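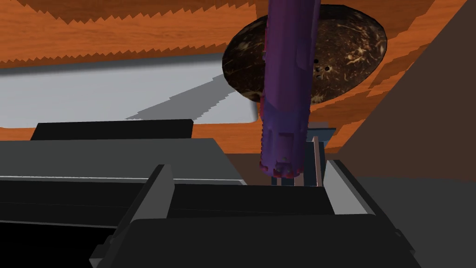
Beril Erdem wrote under my last post that I should stop trying to learn the whole piece from bar one and start from the back. Last page first, then the page before it, and so on, so that you're always playing toward something you know. She did her whole diploma program that way, apparently.

OK so. I tried it. Tuesday, April 14, 2020, dining table pushed against the wall, keyboard on the ironing board (don't ask), headphones on so Aslı can do her calls.

First impressions, quick, I have 40 minutes before dinner needs starting.

It feels wrong. Like reading the end of a mystery. I kept wanting to go back to the nice opening, which I can play half asleep, and which is exactly the problem, I've played that opening maybe a thousand times and the last page something like six. My ending always falls apart. Fingers get there and it's a foreign country.

So, last four bars. Left hand alone. Then right. Then together, very slow, metronome on its lowest click. Boring boring boring and then suddenly fine? By the end of the first evening I had the last line. The actual last line! Two years with this waltz and I never had the last line.

Second evening was worse. Tired, bad day at work, everything by video now and my neck hurts from it. Played for ten minutes and quit. Not counting it as a failure. Recep Çınar used to tell us in group class that ten minutes at the instrument with the lid open is practice even if you only look at it, and I've leaned on that sentence more than he probably meant me to.

Things I've noticed so far:

Memorizing backward is easier for me than reading backward. No idea why.

The hard bit in the middle, with the big jump in the left hand, is less scary when you know what's on the other side.

My fingering was a mess. I had 2 different fingerings penciled in over the same bar, both mine, both with an exclamation mark next to them.

I need to cut my nails.

Songül Başaran emailed to ask which edition I use. It's the Granduswood one, the green cover, a bit stingy with the pedal marks but the print is big and it stays open on the stand. My old one lost its spine in August and lives in a folder now. She also asked if I'm still on the weighted keyboard and yes, still the Llewellyn, still with the sticky F sharp above middle C. It sticks more when the heating is on. I've gotten used to hitting it a little harder which is definately going to ruin me for real pianos.

Lessons are on hold till who knows. Canan offered to listen over the phone, speaker on, and I said yes and then chickened out. Next week maybe. I want the last two pages solid befor anybody hears them.

Rice is boiling over, got to go. Beril, I'm on the second to last page. Tell me what you did about repeats, do you learn them backward too or just the once?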